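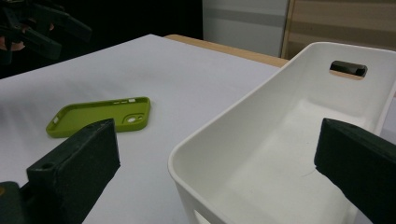

Residents' Services > Lost Property > Frequently asked questions

Sun 28 September
By Hoi-yan Kao, Lost Property Office, Nolerville Transport

The Lost Property Office looks after items left on buses, trams and ferries run by Nolerville Transport, and items handed in at our stations. Please read the answers below before contacting us.

How soon can I ask about a lost item?
You may submit an enquiry at any time. Items found on vehicles are first held at the depot where the vehicle finishes its service, and are usually sent to the main office on the next working day. An enquiry made on the day of loss will be kept open and checked against new arrivals.

How do I make an enquiry?
Complete the enquiry form at any staffed station or at the office counter on Irach Street. You will be given a reference number. Enquiries may also be made by telephone, but our lines are busy on weekday mornings and callers may have to wait.

What information should I give?
Please state the route number, the direction of travel, the approximate time and where you were sitting. Describe the item as fully as you can, including its colour, size, make and any marks or damage. For mobile telephones, we will ask for the make and model, a description of the cover, and the picture on the lock screen. Descriptions such as "black umbrella" or "blue bag" are rarely enough for us to make a match.

How long do you keep items?
Most items are kept for 20 working days from the date they reach the office. Passports, bank cards and driving licences are returned to the body that issued them after five working days. Food and drink are thrown away on the day they are found. Soiled clothing is not kept.

Is there a charge?
A handling charge applies to items collected from the main office. The current charges are displayed at the counter. There is no charge for items collected from a depot within 24 hours of the loss, for walking aids, or for medicines. Concession pass holders pay half the usual charge.

Can somebody else collect my item?
Yes. The person collecting must bring your reference number, a signed letter from you, and proof of their own identity. We cannot release telephones, tablets or laptops to a third party unless the owner has first spoken to a member of staff.

What proof do I need?
You will need one form of photographic identification. For electronic devices you will also be asked to unlock the device at the counter, or to supply the serial number if the battery is flat. We do not charge devices on behalf of customers.

Can you post my item to me?
Items weighing less than two kilograms can be sent to addresses within the country by our courier, Poojary. Postage must be paid in advance. Keys, cash and identity documents must be collected in person.

I left something on the Feretti ferry. Should I contact you?
The Feretti crossing is now included in our service. Items lost on the crossing before February remain with the harbour office and enquiries about them should be made there.

What happens to items that are not claimed?
Unclaimed items become the property of Nolerville Transport. Those in good condition are sold at public auction, and the proceeds go towards the cost of running the office. Telephones and computers are wiped by a contractor before sale, or recycled where this cannot be done. Last year 313 bicycles and pushchairs were passed to local charities.

I found something on a bus. What should I do?
Please hand it to the driver or to station staff. You may ask for a receipt. Drivers on route 157 are asked to hand items in at the Irach Street terminus and cannot return them to passengers during the journey.

How do I make a complaint?
Complaints should be made in writing to Tullio Mancuso, Customer Services Manager, at the Irach Street address. Please quote your reference number. A written reply will be sent within ten working days.

Last updated: September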